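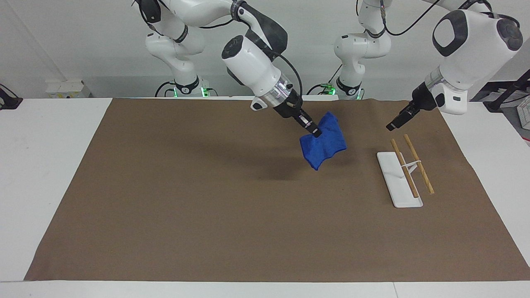

4.3 Failure Case: Stalled Handover

August - Papadakis, Estelura Lab

Figure 4. Bimanual cell during the cloth task. The right arm holds the blue cloth above the paper mat; the left gripper is empty, and the two sticks rest at the white holder.

The most costly fault in the Trestis trials was a stall between the grasp and the hanging motion. The right arm closed on the cloth and lifted it, and the planner then waited for a confirmation that the left arm was clear of the sticks. In 24 episodes the confirmation did not arrive within the 2000 ms limit. The controller reported no error and both arms stayed powered.

We traced the stall to the cloth itself. A bunched grasp leaves folds of unknown length below the fingers, and the clearance check treats them as part of the tool. When the estimated length passed 400 mm, every path toward the sticks was rejected - including paths that were safe by a wide margin.
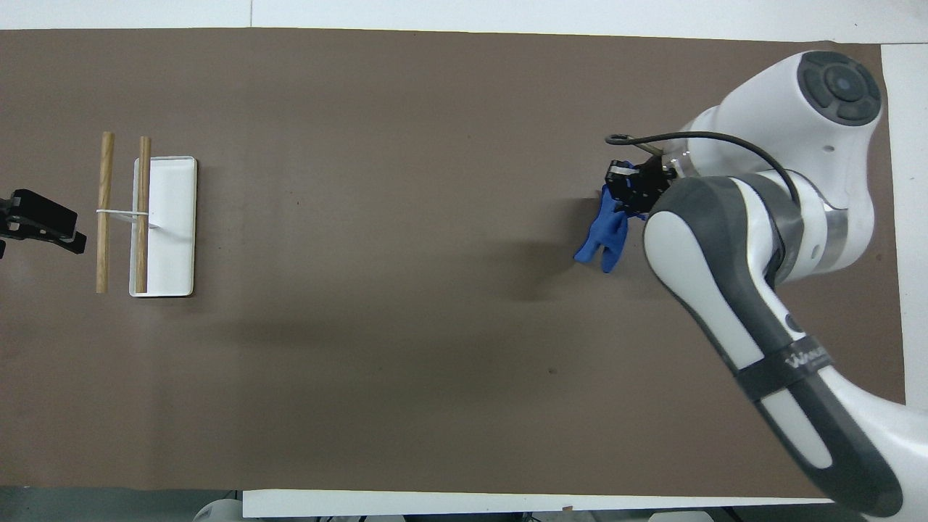 The head view made the error worse, as the shadow under a held cloth was sometimes merged with the cloth mask. Masking by color alone removed most of these cases. We also added a watchdog to the Vosora controller that lowers the cloth and releases it after 870 ms without a valid path. An operator must still clear the fault by hand before either arm moves again.

Contact: Estelura Lab, Robot Safety Group. Copyright Estelura. All rights reserved. Back to top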